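Chapter 9
Laying Out Small Parts

After this chapter you should be able to:
choose a surface for small parts and prepare it;
lay the parts out in groups so that a missing part is noticed quickly;
decide what belongs on the top, what belongs on the lower level and what goes into a bin on the floor.

9.1 The surface comes first

In the previous chapter we received the delivery, opened the boxes and compared the contents with the packing list. Now the parts must go somewhere. Many beginners put them back in the box and take them out one by one when they need them. With large parts this works well enough. With caps, screws and short rods it costs a lot of time, and in the end somebody is kneeling on the floor.

A good surface is flat, at a comfortable height, and of one color. The color should be different from the color of the parts. Gray and black parts are easy to see on yellow, but they almost disappear on a dark bench. Pay attention also to the seams of the surface. Where two panels meet there is often a narrow gap, and a thin washer can stand in it on its edge without being seen.

If the surface is on wheels, lock the wheels before you put anything on it. A round cap needs only a small push to start rolling.

9.2 Groups and rows

Parts of the same shape are kept together. Inside the group they are put in rows, with a space of one finger between them. The rows do not have to be perfect. It is enough that the eye can take in the group at one look. Square blocks are the easiest, for example in two rows of two. Round parts always move a little, and their rows become uneven after some minutes of work. Correct them only when you can no longer read the group.

Long and thin parts, such as rods, lie lengthwise at the far edge. In this position the hand does not pass over them on its way to the smaller parts. 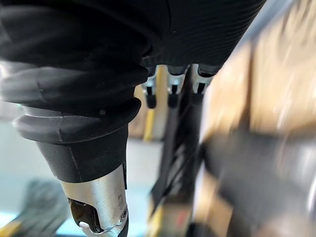
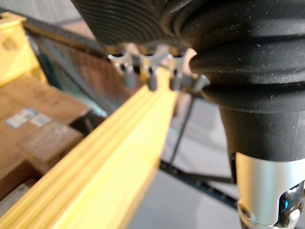
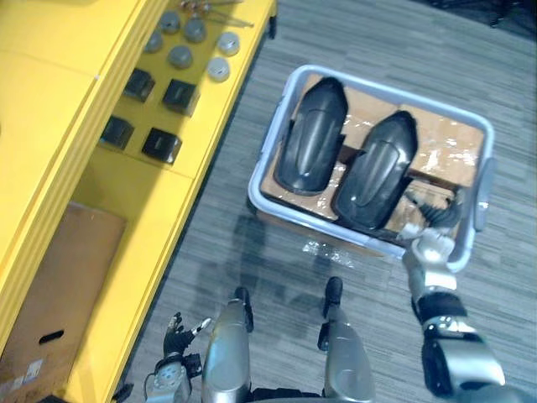

Figure 9.1. Second picture: silver pegs in a row at the end of a long yellow neck. Third picture: round caps and black square blocks grouped on the top of a yellow cabinet, with a cardboard box on the lower level and a gray bin on the carpet.

Compare the round caps in the third picture with the black blocks below them. The caps do not all have the same shade, and two are clearly paler than the others. Should they make one group or two? If the packing list gives them one part number, they stay in one group. If it gives two numbers, leave a wider space between the shades.

9.3 The lower level and the floor

Closed boxes stand on the lower level, with the hand-hole to the front, so that they can be pulled out with one hand. A label should also be visible without turning the box.

The bin on the floor is for packing material. Flattened cardboard goes in first, along the bottom and the sides, and tape and plastic film are put on top. Parts never go in this bin, not even for a moment. In the Kirnier workshop, where the exercises of this book were tested, a Tonideck kit of 1,297 pieces was laid out in this way by a class of beginners. At the end 5 pieces were missing, and all of them were found in the bin, under the film.

Before you begin Exercise 9.1, read again the table of part names in Chapter 8. You will need one packing list, one cabinet or table, a bin and a soft pencil.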